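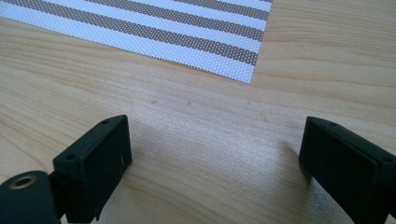
A woven placemat on a light wood tabletop.

Call for Participants: The Eklund Street Supper Diary

Do you eat supper at home most nights of the week? Do you sometimes stand at the counter with a bowl of cereal and call it a meal? Either way, we would love to hear from you!

Idero is a small research office that studies everyday life at home, and this winter we are putting together a diary project on the evening meal. We want to know what people eat, sure, but we are even more curious about the rest of it: who sits where, who gets up first, what time the meal gets pushed back to when somebody has practice, whether the TV is on, and how the table gets cleared (or doesn't) before the homework comes out. A lot of surveys ask people how often they eat together and leave it there. We would like to read the longer version, in your own words, spelling mistakes and all.

What you would be doing

You would keep a supper diary for 17 evenings in December. Most entries take ten minutes or so, and you can write them by hand in the notebook we mail you or type them on our website, whichever suits you better. There is a short list of prompts for each evening if you get stuck, things like "What was said while the food was being passed?" or "Did anything get eaten after the meal was over?" You are welcome to ignore the prompts completely and just tell us how it went. Some of the best entries in our spring diary on packed lunches were four lines long, and one was six pages about a thermos.

The evenings do not have to be in a row. We know what December is like, with school concerts and late shifts and company coming, and we would much rather have a diary with holes in it than have you fretting over it at midnight. If you eat out, write about that. If you skip supper, write about that too.

After the diary is finished, we will set up 2 conversations with you, one by phone and one in person at our office in the old Workeck building on Eklund Street. The phone call runs half an hour. The visit is closer to an hour, and there will be coffee and something baked. Bring the kids if you need to, we have a corner with books and a big bin of blocks.

Who can take part

Anyone 18 or over who lives in Faleo or one of the towns on the county bus line. You can live alone, with family, with roommates, or with your in-laws for the time being. We have plenty of interest already from households with young children (thank you!), so we would especially like to hear from people who live by themselves, people who work nights, and people over 65. You do not need to be a good cook, and you certainly do not need to be a good writer. Diaries in Spanish are very welcome, just let us know when you sign up so the right person can call you.

We have room for 41 households. One adult in each home keeps the diary, though other people under the same roof are free to add a page whenever the mood strikes.

What you get

Each household that completes the diary and both conversations receives $400, paid by check or as a grocery card. If you have to stop partway through, you will be paid for the evenings you finished. We cover bus fare or parking for the office visit, and you keep a copy of your diary if you want one.

Privacy

Names, street names and workplaces are taken out before anybody outside our office reads a word. We do not ask for pictures of you, your home or your food. You can pull any entry at any time before the report goes to print, and you do not have to tell us why.

How to sign up

Fill out the short form on the Idero website, or stop by the front desk on Eklund Street and we will fill it out together. Please tell us who is usually at your table, what time you tend to eat, and the best time of day to call. We call everybody back, even when a spot isn't open, and we keep a waiting list because somebody always ends up having a busier month than planned.

Notebooks go in the mail the week after you are accepted.

Posted November 27, 2023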